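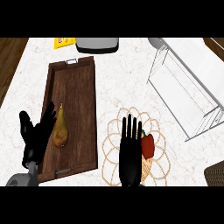
Week 3 handout: Learning two-handed tasks from simulated demonstrations
Instructor: Faustino Tapia
Lab section: Tiburcio Serrano

Reading before lab: the Grostano report, sections 2 and 4. Skip the appendix on contact settings.

The method

Grostano trains one policy for both arms. At each step the policy takes in a rendered view of the counter and the joint positions of both arms and hands. It puts out a short run of target positions, 8 steps long. Only the first half of the run is carried out before the policy is asked again.

The training set holds 560 demonstrations, all recorded in simulation by people driving the arms. Each one was then replayed with small changes in where the objects start. Replays that failed the task check were thrown out, leaving 3409 usable episodes.

What the policy has to work out

The kitchen layout has a pear on a wooden tray and a red bell pepper in a small woven basket. In the view below, the left hand is beside the pear and the right hand is over part of the placemat, hiding some of the basket. The hand blocks the camera's view at the point where position matters most, so the joint readings carry more weight there.
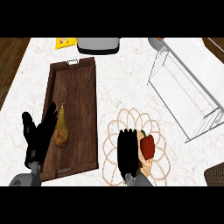 Result to discuss

With joint readings removed from the input, success fell by 19 points. The drop was larger for the basket than for the tray. Section 4 puts this down to blocked views. Come with one other explanation and a way to test it.

For lab

1. Load the Fivel scene file and run the base policy.
2. Turn off the joint input and run it again with the same seeds.
3. Save both logs to your group folder.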